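Gilen Teleoperation Kit
Set-Up Guide, Revision 2
Section 4: Demonstrating a reach-and-grasp task on a standing humanoid

4.1 Scope

This section covers recording demonstrations in which an operator drives one arm of a standing humanoid by remote control. It applies to single-arm tasks at desk height: reaching for, grasping, lifting and setting down a single object. For two-arm tasks, see Section 5. For demonstrations made by moving the arm directly (hand guiding), see Section 6.

Complete Section 3 (Network and Operator Station) before starting. The operator station must show the robot as Connected and the arm as Idle.

4.2 Personnel

Two people are required for every session.

Operator: wears the tracking glove and drives the arm.
Spotter: stands within reach of the emergency stop and watches the robot, not the monitor.

CAUTION: The operator must not act as spotter. The operator's attention is on the object and the hand, and a shift in the robot's balance can be missed.

4.3 Preparing the work area

1. Choose a level floor with no rugs or mats.

2. Position the robot facing the work surface. Both feet must be flat on the floor.

3. Check that the hand can pass over the edge of the surface without contact. If the forearm would touch the edge, move the robot back and repeat the check.

4. Place the object near the edge closest to the robot. A closed plastic drink bottle is suitable for first sessions. Do not use glass, open containers or anything with a sharp rim.

5. Lay the robot's cables so that they run behind the feet. Leave enough slack for the arm to extend fully.

6. Remove everything else from the reach area.

CAUTION: Cables hanging beside the legs can be stepped on if the robot corrects its stance. Recheck cable position after each pause in the session.

Note: Reflective surfaces such as metal appliance doors can disturb optical tracking. If the tracking indicator on the operator station turns amber, change the camera angle or cover the reflective surface with a matte cloth.

4.4 Setting the ready pose

Every demonstration begins from the same ready pose. Keeping the start consistent shortens the recordings and makes it easier to compare one with another.

1. On the operator station, open Demonstrate and select Single Arm.

2. Select the arm to be used. The other arm is locked for the session.

3. Press Ready Pose. The arm moves at reduced speed.

4. Wait for the status line to read Holding.

5. Confirm by eye that the arm is raised with the elbow bent, that the hand is open, and that the hand is clear of the object.

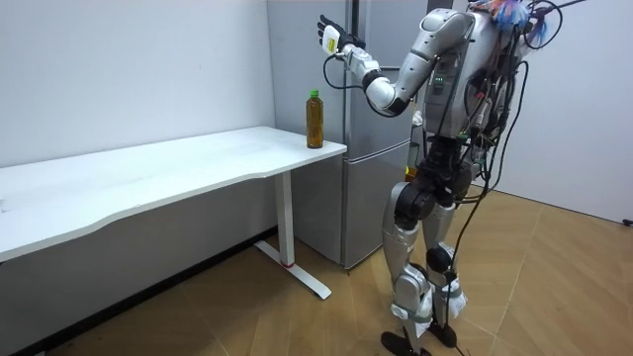

Reading time for this section: 15 minutes

If the hand is too close to the object, press Release, move the object and repeat from step 3. Do not push the arm by hand while the status line reads Holding. The controller treats an outside push as an error and may stop the arm abruptly.

The cable at the wrist must form a loose loop below the forearm in the ready pose. If it is pulled straight, or if it touches the work surface, reroute it before continuing.

4.5 Matching the operator's hand to the robot's hand

1. The operator puts on the glove and tightens the wrist strap.

2. The operator copies the ready pose: elbow bent, hand raised, fingers open.

3. Press Match. Hold still until the tone sounds.

4. Close and open the fingers slowly. The robot's fingers must follow in the same order.

5. Move the hand a short distance in each direction. The robot's hand must follow without drifting.

If any finger moves out of order, stop and repeat the glove calibration in Section 3.6. Restarting the match alone does not correct this fault.

Note: The default motion scale is 65 percent. The robot's hand travels a shorter distance than the operator's. New operators should leave this setting unchanged.

4.6 Recording a demonstration

1. The spotter checks the area and says "Clear."

2. The operator presses the foot pedal once. The record light on the operator station turns red.

3. Bring the hand alongside the object. Approach from the side, with the fingers open.

4. Pause until the hand is steady.

5. Close the fingers at an even rate.

6. Lift the object straight up, hold briefly, then lower it to the same place.

7. Open the fingers and withdraw the hand along the path used to approach.

8. Return to the ready pose and press the pedal again. The record light goes out.

9. Mark the recording Keep or Discard before starting the next one.

Move at a constant, moderate speed. Long hesitations in the middle of a reach are learned as part of the task.

CAUTION: If the object tips or falls, do not try to catch it with the robot's hand. Open the fingers, withdraw and mark the recording Discard.

4.7 Number of recordings

Record 19 kept demonstrations before the first training run. Shift the object slightly between recordings, staying inside the reach area shown on the operator station. After roughly 15 minutes of continuous operation, return the arm to the ready pose, press Release and let the operator rest.

4.8 Ending the session

1. Press Ready Pose and wait for Holding.

2. Remove the object from the work surface.

3. Press Lower Arm. The spotter remains at the emergency stop until the status line reads Idle.

4. Transfer the robot to its support stand as described in Section 2.4.

5. Export the kept recordings. Use the session name and the operator's initials as the folder name.

4.9 Faults during demonstration

Arm stops, status line reads Limit: the operator's hand has moved outside the permitted range. Bring it back to the ready pose and press Match.

Arm lags behind the operator: check the network load on the operator station. Stop recording until the delay figure returns to green.

Fingers close but do not hold: the approach is too high or too shallow. Discard the recording and lower the hand before closing.

Robot shifts its stance: the spotter presses the emergency stop. Follow the restart procedure in Section 2.7.

Procedure checked by Dorottya Vincze and Recep Özkan, July 18, 2026.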